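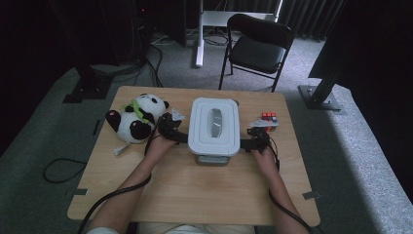

Teaching a robot to lift a box with two hands starts with a person doing it well, and that is the part of the club year I enjoy most. If you are new to Haddad Robotics Club, or you are setting up something similar at your own school, this page will take you through how we record a two-handed lift with the hand-held grippers, from laying the table to saving the files. We use a white plastic storage box with a lid for the first lesson, one gripper pressed to each side, and we leave a few odds and ends lying about it (a toy panda, a puzzle cube, bits of folded paper) so that the robot doesn't grow up believing every table in the world is bare. It is a lovely lesson for beginners. You don't need to write a line of code to take part, and even our shyest Year 8s tend to be chatting away by the second go.

What you will need

A pair of hand-held grippers, left and right, with their cables
A table you can walk all the way round
Black tape for marking the table edges
One lidded box, light enough to lift with your fingertips
Three or four small objects that won't roll
A laptop with Amo installed (that's our recording program, written by last year's leavers)
A partner to press the keys

Step 1. Mark the table

Put short strips of tape along the edges and at the corners. These are there so that you can put the table back in the same place if somebody nudges it, and somebody will. Press them down properly with your thumbnail. We once lost a whole Sunday's work to a strip that had peeled off and gone home on a jumper.

Step 2. Lay out the objects

The box goes in the middle with its handle strip running away from you. Scatter the small things to the left and right, leaving a hand's width clear on each side of the box so the grippers can get in. Please don't tidy them into a row! Toys may lie on their sides, paper may stand up or lie flat, and all of it should be moved a little between one set of lifts and the next.

Step 3. Sort out the cables

Sit down first, then pick up the grippers, and let each cable run down beside your own forearm and over the near edge of the table. If one crosses in front of you, put everything down and start again. Give yourself plenty of slack, as a cable that pulls tight halfway through a lift will tug your wrist round, and the robot will learn the tug along with everything else.

Step 4. Grip the box

Bring both hands in together, slowly, and meet the sides of the box at the same height. Squeeze just enough to hold it - new members nearly always squeeze far too hard, which bows the sides in and makes the lid pop. Hold still and say "ready" to your partner.

Step 5. Record the lift

Your partner presses R. Lift the box straight up by the width of your palm, wait for a slow breath, and lower it again. Open both grippers, draw your hands back to the edge of the table, and only then say "done". If you drop it, say so cheerfully and let your partner mark the lift with a D. We keep the dropped ones in a separate folder and they make very good homework.

Step 6. Swap over

Change places after 19 lifts. That number came from Yara Bataineh, who started our recording sessions and noticed that people's elbows begin to sag at the twentieth. A full set is 100 lifts, shared between you and your partner however you like, and you should both have a drink of water somewhere in the middle.

Step 7. Check and save

Play back the first and last lift of every set in Amo before you pack up. You are looking for two smooth lines, one for each hand, that rise and fall together. If one line lags behind, have a look at your cables before you blame your partner. Save the set into the Drernar folder with both your initials and the word "box".

How we are getting on

By the end of June the club had 693 good lifts saved, and we are hoping to have the arms trying the box for themselves at the Dranham schools' day. If you would like to join in, come along at four o'clock, bring a friend if you have one going spare, and wear sleeves that you can push up.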